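Última atualização: maio de 2021

Pesquisar no site Digite o termo Buscar

Arrumar brinquedos ainda é tarefa difícil para robôs, mostra teste da Penulska

Guardar brinquedos espalhados pelo chão continua a ser um trabalho em que as máquinas falham com frequência. É o que indica uma série de ensaios da Penulska, que desde fevereiro põe dois braços robóticos a recolher peças pequenas do chão e a colocá-las numa prateleira.

Foram 596 tentativas. Em 63% delas o objeto chegou à tábua de cima e ficou lá. Nas restantes, a peça escorregou da garra, caiu da beira da prateleira ou nem chegou a sair do chão. O limite de tempo era de 100 segundos por objeto.

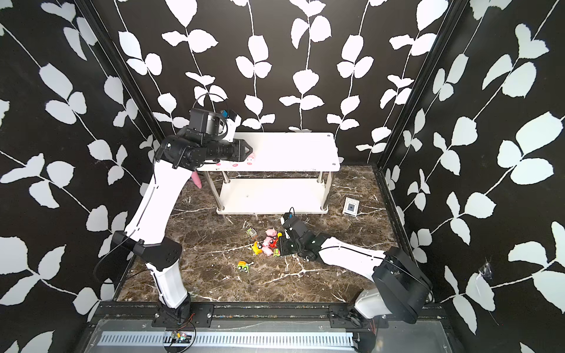 Penulska | Núcleo de Automação Doméstica

Os porquinhos cor-de-rosa e os carrinhos usados no ensaio têm formas muito diferentes, e a dificuldade aumenta quando estão amontoados. Segundo Mervin Lavoie, responsável pelo núcleo, separar um brinquedo dos vizinhos custa mais do que levantá-lo. "Um carrinho sozinho é fácil. Encostado a outros três, o braço empurra tudo e tem de começar outra vez", afirma.

Cada braço tem uma câmera no punho, junto à garra. A equipe testou 13 disposições de objetos no chão, da mais espaçada à mais apertada. O fundo estampado com folhas e o piso que imita mármore foram mantidos em todas, para que o sistema não dependesse de uma superfície lisa e uniforme.

Lavoie considera que um produto para residências ainda está longe. Uma pessoa faz o mesmo serviço em poucos segundos por peça e não precisa que a prateleira esteja sempre no mesmo lugar. O uso em lojas parece mais próximo, sobretudo na reposição de artigos de tamanho conhecido, e a rede Skatora já pediu uma demonstração.

A próxima fase inclui peças de tecido e caixas com tampa. O núcleo pretende também mudar a altura da prateleira entre uma tentativa e outra. Os resultados completos serão entregues à Tilten, que financia parte do trabalho.

Notícias recentes
Skatora amplia horário de reposição noturna
Dobrar toalhas: o que falta às máquinas
Phuthong abre inscrições para curso de manutenção
Tilten renova apoio a projetos de automação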